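Shared tables need fewer things on them

The long table at Brermont seats a working lunch, a parcel sort and the odd birthday in the same week. My view is that it should hold one place setting per person and a single ornament, and that everything else belongs on the shelf.

The case is mostly arithmetic. Our table is 800 mm deep. A dinner plate, a mug and a hand's clearance take up most of that, and a centrepiece uses the rest. Last September we had gourds, candles and a runner, and people ate with their plates on their laps.

Young-sook Han, who orders the crockery, disagrees. She holds that a bare table reads as a meeting and that people leave it sooner. I accept the point about meetings. I don't accept the runner, which traps crumbs and has to be washed.

Colour does the work that clutter is asked to do. Plain pastel dishes on a white top are easy to find, easy to match and easy to count back into the cupboard. Patterned sets fail on the last test once one piece breaks.
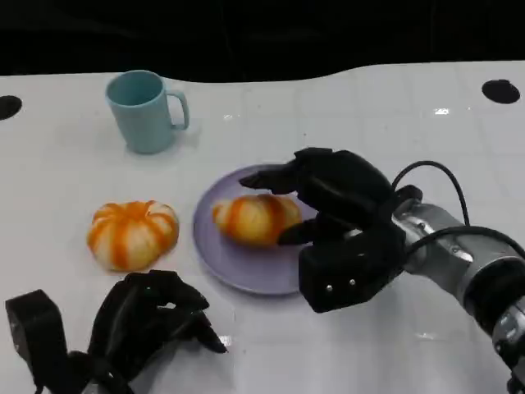
Fawzy Kitchen and Common Rooms Group

A light blue mug, a lavender plate with something bread-like on it, and one small striped pumpkin are enough for autumn. The pumpkin sits beside the plate - not on it - and the mug has open table around it. I would stop there. The second pumpkin can stay in the box until the first one is retired.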